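Painting the back bedroom, and what I'd do differently 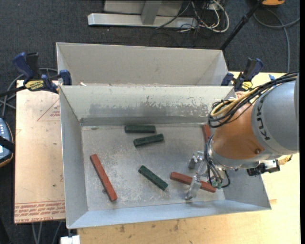
Posted by Kendra Cormier in House and garden | 2 comments

The back bedroom has been the same shade of magnolia for as long as I've had the house. I decided in September that it would be green with one dark red wall, and I started on it the week after the clocks changed, so I was doing most of the work under a bare bulb. I'd suggest starting earlier in the year.

Choosing the green took longer than the painting. I had tester pots from two ranges, Caron and Paseo, and I put them on lining paper and taped the paper up next to the window. The Caron green was nearly black by four in the afternoon. The Paseo one looked like a school corridor in the morning but settled down later on, and as I only use the room in the evening I went with that.

The red was easier. I wanted something close to old brick and the first one I tried was near enough.

Then there was the old paint. Under the magnolia was a layer of something shiny, and it came away in sheets around the radiator and along the top of the skirting. I used a two inch scraper, then filler, then a sanding block, and then more filler where the sanding had pulled out the first lot. The wall by the door was the worst. I gave up trying to get it perfectly flat. Once the bookcase is back you only see the top third of it.

I bought a roller set from Fikeck, the little hardware shop behind the station, and it shed fluff into the first coat. They changed it for a better one without any fuss. The second roller was fine, and I've washed it out and kept it for the landing.

Costs, for anyone planning the same. The paint came to £147 including primer. Filler, tape, sandpaper and dust sheets were extra and I didn't keep the receipts. I'd had a quote of £500 to have the room done for me, not counting materials, so I did save money, though it took up most of my evenings for a fortnight.

If I did it again I would take the radiator off the wall. I painted behind it with a small roller on a long handle and there is a patch of magnolia you can see if you're lying in bed. I'd also buy the larger tin of green to start with. I ran out with half a wall to go, and the second tin was from another batch. It matches well enough in daylight.

The curtains are on order from Broltetti in a plain oatmeal colour. The landing is next, probably in the spring, and that one is staying white.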